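Nartey Home Seating
Putting Together Your White Plastic Seat: Frequently Asked Questions

Hello and welcome! If you've landed on this page you have probably got a box half open on the floor and a few long white pieces rolling about, so first of all, put the kettle on. These are the questions we get asked most often about our lightweight plastic seats with separate tapered legs, and we've tried to answer them the way we would if you rang the shop. The answers cover the Rodus and the Pluludent. The Fivitz is a folding model and has its own page.

Last updated July 18, 2021

Where should I put it together?

On a table, if you have one big enough. Plenty of people start on the carpet, and you can certainly finish the job down there, but your knees will let you know about it later and small bits love to vanish into the pile. A dining table or a workbench is a much kinder height. Clear it off properly before you start, as the legs are longer than you'd think once they're all laid out, and you'll want room to swing the seat around without knocking somebody's mug over.

A cover on the table is a good idea too. An old vinyl tablecloth does nicely, and a dark one has the happy side effect of making white parts very easy to see. Creases don't matter a bit. If you'd sooner use a blanket, choose a thin one, otherwise the seat tends to rock about while you're pushing.

Which way up does the seat go?

Upside down, with the ribbed side facing you. Everything you need to get at is on the underside, and the legs go in pointing at the ceiling. It looks a bit like an upturned beetle for a while and that's just how it should look. Have a feel around the inside of each corner with your finger before you begin. Now and then there's a little curl of plastic left over from the mould, and it comes away easily with a fingernail.

How do I tell one end of a leg from the other?

Look for the foot. Each leg narrows towards one end and finishes in a wider cap at the other, and it's the narrow end that goes into the seat. We do get the occasional call from someone who has tried it the other way round, usually late in the evening, and we're always glad to talk them through getting it back out again. Lay the legs side by side with all the caps pointing the same way and you won't have to think about it again.

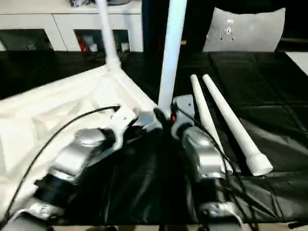

Do the legs go in any particular order?

They're all the same, so strictly speaking you can begin wherever you please. What we like to do is put the first one in loosely, then the next, and leave every one of them a little slack until they're all standing. If you push the first leg all the way home straight off, the seat gets lopsided and hard to hold, and you end up chasing it around the table. Once they're all in place, go back around and press each one down firmly.

A slight lean at the loose stage is nothing to worry about. They straighten up as they seat.

Can I do it on my own?

You can, and most of our customers do. Allow 14 minutes or so for your first one, and a good deal less after that. The trick is to keep one hand low on the seat, close to the socket you're working on, and hold the leg near its bottom end with your other hand. People's instinct is to grab the leg up high where it feels like you'd have more leverage, but all that does is make it wobble.

If you have weak wrists or sore hands, please do ask someone to steady the seat for you. It turns a fiddly job into quite a pleasant one, and children from school age up are often very keen to be the person who passes the legs.

A leg won't go in. What am I doing wrong?

Very likely nothing at all! The fit is snug on purpose — a loose leg is a wobbly seat — and brand new parts are at their tightest. Take the leg out, check that there's no grit or leftover packing in the socket, and try again with a gentle twist as you push. Please don't reach for the hammer. If you feel you must tap something, use the heel of your hand, or a rubber mallet with a folded towel in between.

Cold plastic is stiffer than warm plastic as well. If the box has been sitting in the garage or the back of the car all day, bring it inside and leave it in a warm room for a couple of hours. You'd be surprised how often that does the trick.
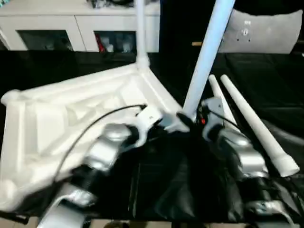

How do I know a leg is all the way in?

Give it a tug. A leg that's properly home won't shift when you pull it straight up, and you shouldn't be able to turn it with your fingertips. It also pays to crouch down and look across the foot caps from the side, so you can see whether one is sitting prouder than its neighbours. That'll be the one that needs another push.

My seat wobbles when I turn it over. Help!

Try it on a different bit of floor first. Old timber floors and kitchen tiles are rarely as level as we like to believe, and a seat that rocks by the stove may be perfectly steady by the window. If it rocks everywhere, turn it back over and press each leg down again, and then check that the foot caps are on squarely. A cap that has gone on crooked adds just enough height to annoy you.

If you've done all that and it still rocks, get in touch and we'll sort out a replacement leg.

Can I take it apart again?

Yes, and it's one of the nicest things about this style of seat, especially if you live in a small place or only need the extra seating at Christmas. Twist and pull, twist and pull, and try not to lever the leg sideways. We suggest keeping the legs together with a soft tie or an old stocking so they don't get separated from the seat in the cupboard. Every November we hear from somebody who has found the seat and three legs and is turning the house upside down for the last one.

How do I clean it?

Warm water, a drop of dishwashing liquid and a soft cloth. The ribs underneath do collect dust and crumbs, so once in a while it's worth flipping the seat over and going into the corners with an old toothbrush. Stay away from scouring pads and anything gritty, which will dull the finish, and dry everything well before you put it away.

White plastic can yellow a little if it lives in full sun. It's fine on the verandah for an afternoon, but bring it in afterwards if you'd like to keep the colour.

Can I buy spare legs and foot caps?

Of course. Spare legs are sold singly and foot caps come in packets of 2. Tell us whether yours is a Rodus or a Pluludent when you order, as the legs look very much alike but they aren't interchangeable. If you aren't sure, measure one from tip to cap and send us the length along with a quick snap of the underside, and we'll work it out for you. Postage is free on orders over $40.

I've lost the instruction sheet. Can you send another?

Happily. Use the contact form and let us know which seat you have, and whether you'd like it emailed or popped in the post. The printed one has larger type, and quite a few people tell us they find it easier to follow with it propped up at the end of the table.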